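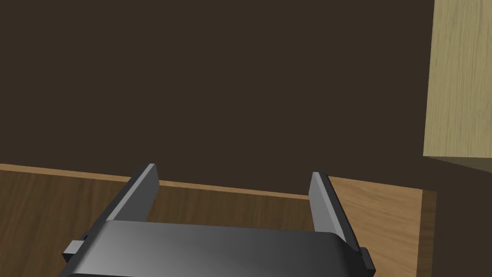
Simulated gripper over a simulated table, Titum open day.

I went to the Titum open day expecting to smell machine oil. I got coffee, 29 folding chairs and a projector. The robots were all on the screen, in a rendered room with a rendered table, and the company had no trouble calling this a demonstration.

Hala Moussa, who ran the session, told us that the software practices in there first and moves to real arms later. How much later? May, she said, if the schedule holds. I wrote that down and put a question mark next to it.

I don't object to simulation. Pilots use it. What bothers me is how quickly a room full of adults starts talking about a picture as if it had weight. A plain wedge sat between two fingers and the man beside me whispered "nice grip."

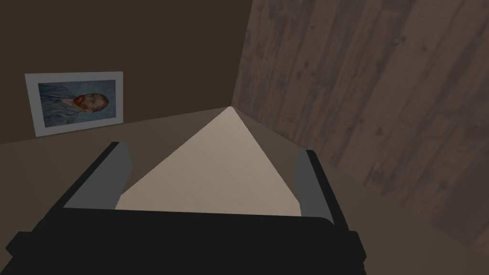

Grip on what, though? A wedge in a computer has whatever friction somebody typed in. My kitchen has a drawer that sticks and a jar lid with honey on it, and I would like to see any of these machines meet the honey. The handout gave a figure of 2185 practice runs. It gave no figure for runs on a real table, and when I asked for one I was told it was a good question. It was -- I'm still waiting for the answer.

Then came the two-armed model, a white one, at a desk with a monitor. The talk over it was of offices and of helping at home. The word "soon" came up a lot, and it did plenty of work for such a short word.

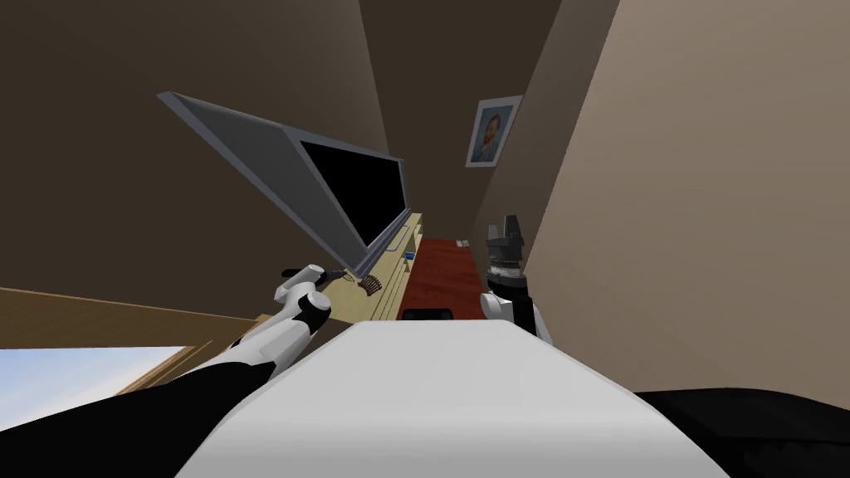 Anas Saab thought I was being unfair, and told me so on the way out: you don't let a beginner break real dishes for 20 weeks when you can let it break fake ones for free. Fair enough. But then invite us when the real dishes come out, and let us bring our own.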